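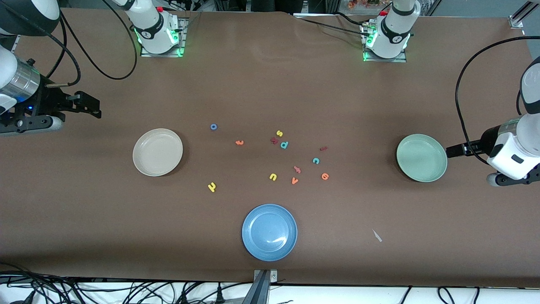
**Week 5 handout: collecting demonstrations for two-arm tabletop tasks**
Notes by Harriet Begay, revised April 16, 2025

Welcome back, everyone, and thank you for the stack of questions you left me after the last meeting. Several of them were really the same question in different clothes, namely "what makes a demonstration a good one?", so I've rebuilt these notes around it. They've grown a bit. Please read as far as "Before you record" before your first session in the lab, and the rest whenever you have a cup of something warm and a free half hour.

## What the learner gets from you

A demonstration (I'll also say "episode") is one complete attempt at a task, saved as a stream of camera views together with the positions of both arms and both grippers. The learner never hears what you were thinking. It gets the pictures, the motions, and one line of text saying what the task was, and from a pile of those it has to work out which motion goes with which view.

That has a consequence people tend to underestimate. If you pause over the table for four seconds while you decide which letter to go for, the pause is in the data, and the policy will happily learn to hover. So do your deciding before you press start! Look at the table, choose your order, say it out loud if that helps (Magnus Laing mutters his the whole way through and his episodes are lovely).

## The letters-and-plates task

Our running task this term uses foam alphabet letters and three round plates: beige, pale green and blue. The letters start out loose on the tabletop and the plates start empty. The instruction line changes from episode to episode. A few that are in rotation now:

- "Put the yellow letters on the blue plate."
- "Put the k on the beige plate."
- "Move the teal letters to the green plate, then the orange ones to the beige plate."

I'm fond of this task. The letters are small, light and awkwardly shaped, and a "t" wants a very different grasp from an "o". Color and letter name can each pick out an object, so we find out whether the policy is reading the whole instruction or only half of it. A table with a yellow "s", a yellow "u" and a yellow "h" on it is much more useful to us than one where every color appears once.

## Variety, and how much of it

In March we trained on 645 episodes, nearly all of them recorded with the plates in the same three spots. The policy did nicely until Calum Menzies slid the blue plate over by a hand's width, and then it set letters down very gently on bare table. We now have 1320 episodes, and the newer ones were collected with the plates moved every time.

Please vary these between episodes:

1. Where the plates are, including close to the front edge.
2. Which way the letters are turned. Sideways and upside down are both welcome.
3. How crowded the letters are. Some clusters, some strays.
4. Which arm does the work, within reason (see below).

Please keep these the same: the camera, the arm mounts, the overall speed of your motion, and the wording of the instruction lines, which Shiyu Liao keeps in the shared sheet.

## Which arm?

Left and right always mean the *robot's* left and right. From the fixed camera the robot's right arm shows up on the left side of the picture, and every year somebody labels a whole afternoon backwards. I've done it myself.

As a rule, use the arm nearer the letter. If the plate is out of comfortable reach for that arm, pick a different starting layout for now; we'll come to handovers next week. The idle arm should rest with its gripper clear of the letters, and it should stay still. Small nervous twitches in the resting arm get learned too.

## Before you record

- Check that both arms are ready and the cables can move freely.
- Clear the plates completely.
- Read the instruction line and make sure every letter it mentions is there.
- Look at the camera view as well as at the table. Glare on a plate is fine, a sleeve in the view is not.

## What about mistakes?

If you drop a letter and pick it up again smoothly, keep the episode and tag it "recovery". Those are valuable. If you knock a letter off the table or follow the wrong instruction, tag it "discard" and carry on. Please don't delete anything yourself; Hamish McIver goes through the discards and now and then rescues one.

**For next time:** record 21 episodes per pair, swap tags with another pair, and bring me one episode where you disagreed.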